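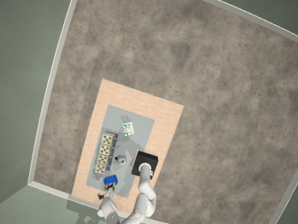 Member for Arboleda outlines position on regional ambulance funding

Search this site Enter keywords Search

The Member for Arboleda has called on the state government to release the remaining funding for ambulance services in the region's west, stating that residents of Flallar and Treteo have waited through two budgets for a commitment already made to them.

In an interview conducted at the electorate office, the Member said the matter had been raised in Parliament on three occasions, most recently in January, and that each reply had referred to a review of rural response arrangements.

"The review was due before the last election," the Member said. "I have asked for it in the chamber, I have asked for it in writing, and I have asked for it at estimates. The people of Treteo are entitled to read it."

Treteo has no permanent ambulance station. Calls from the town are answered from Flallar, where a single crew is rostered overnight. Under the program announced in the previous term, Flallar was to receive a second overnight crew and Treteo a staffed station operating seven days a week.

The Member's office has received 426 written submissions on the subject. Asked what these contained, the Member said most came from families who had needed an ambulance themselves, and a considerable number from employers in the agricultural sector.

"They are very measured letters," the Member said. "People set down the time they rang and the time help came. They have kept a record because they were told a record would be useful."

A petition bearing more than 1,000 signatures was tabled earlier in the session. The Minister's response acknowledged the concerns of petitioners and noted that recruitment of paramedics to inland districts remained difficult across the state.

The Member accepted that recruitment was a genuine constraint but questioned whether it accounted for the delay. "You cannot advertise a position at a station that has not been approved," the Member said. "Approve the station, fund the housing, and then we can have a sensible discussion about who will apply."

Housing is a recurring theme in the Member's remarks. The electorate has few vacant rental properties, and the Member has proposed that the government set aside 10 dwellings for health and emergency workers – a measure the Treasury has so far declined to cost.

On the proposed Evo scheme, under which non-urgent calls would be transferred to a telephone clinical service, the Member expressed qualified support. The scheme is intended to begin in metropolitan districts before being extended to towns of fewer than 2,000 residents.

"I have no objection to Evo as it has been described to me," the Member said. "A nurse on the telephone at two o'clock on a Sunday morning is a good thing to have. My objection would be to any suggestion that it replaces a crew, and I have sought an assurance from the Minister on that point."

That assurance had not been received at the time of the interview.

The Member confirmed that a private member's motion would be moved when the House resumes, seeking publication of the review and a timetable for construction at Treteo. Discussions with crossbench members are continuing. The Member declined to say how many had indicated support.

"I would prefer that the government acted before the motion was debated," the Member said. "I would withdraw it that afternoon, and I have told the Minister so."

Constituents wishing to make a submission may do so in writing or in person at the electorate office during business hours.

Last updated: January

This website uses cookies to improve your browsing experience. By continuing to use this site you agree to our use of cookies. Accept Manage preferences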